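Re: [shopfloor-chat] can they tidy up yet? 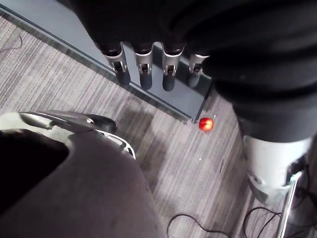

Four-fingered hand over the gray panel, red ball on the carpet.

Nikola Jasińska wrote on 7 August 2026:
> Kastberg's brochure says up to 618 picks an hour. Is anyone seeing that
> outside a bin? Our question is dumber – can it get stuff off the floor
> at the end of a shift?

Short answer, not yet, not for us. Bins fine. Floor is a diffrent job. Small round things are the worst, then cables. Skovano want 2 more months on the grip code, so October at best.

Tambunan site still does floor pickup by hand, takes a person 78 seconds a bay. Hard to beat that.

Will send the log tomorow if I can find it – ask Stononex for theirs too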